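"The first week I dropped a lot of fruit"

Zuweira Sowah spent six years packing fruit by hand at Caltov before her job changed. She still handles fruit all day. Now she does it with a gripper in her hand, and the robots on the packing line are meant to learn from it.
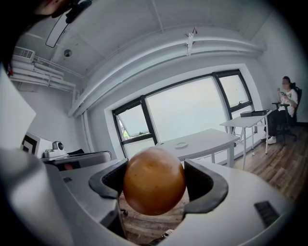
"People hear that and think I push a button," she says. "I pick things up and put them down, same as before. The difference is that every pick gets recorded, and if it's a bad one, I have to say so."

Sowah is one of four packers who moved over when Caltov started automating its small-order line in January. The company ships mixed fruit boxes to offices, 400 of them on a normal day and close to double that on a Monday. Two robot arms now fill the standard boxes. Anything odd, such as a gift order or a late change, still goes to a person.

I asked her what was hardest to get used to.

"Slowing down. On the line you grab two or three at once, you don't look. With the gripper you take one, and you come at it the way the arm would have to come at it. The first week I dropped a lot of fruit. I squeezed too late, or I came in crooked." She says her wrist was sore until the supervisor, Szabolcs Bozsik, cut the sessions to 40 minutes with a break after each.

Bozsik ran the packing floor for years and did not ask for the new setup. He says his main worry was the schedule. "We had 11 people on the early shift. Now we have seven, and four who do this. Same headcount, but if two call in sick I can't just pull someone across. The recording work has its own plan."

The plan for the spring was 2,000 picks of each kind of fruit. For oranges the team had reached 1,438 when I visited. Pears are behind, Bozsik says, and grapes have been put off.

Pay was the other question. The recording job started at the packing rate, and Sowah and her colleagues argued that it should be higher. "You have to judge things. Was that a good grip, would it bruise. That's experience," she says. They got a raise in April – smaller than they wanted, but they got it.

She is not sure how long the work will last. Bozsik has told the group it is funded through the end of the year, and that they can go back to packing afterward if there are places. Sowah has asked for that in writing and is still waiting.

Does she watch the arms on the line? "Sometimes, at lunch. They're slow with pears. They take an orange pretty well." She has asked to be trained on clearing jams and restarting the arms, and starts that next month with Vilém Zeman from maintenance.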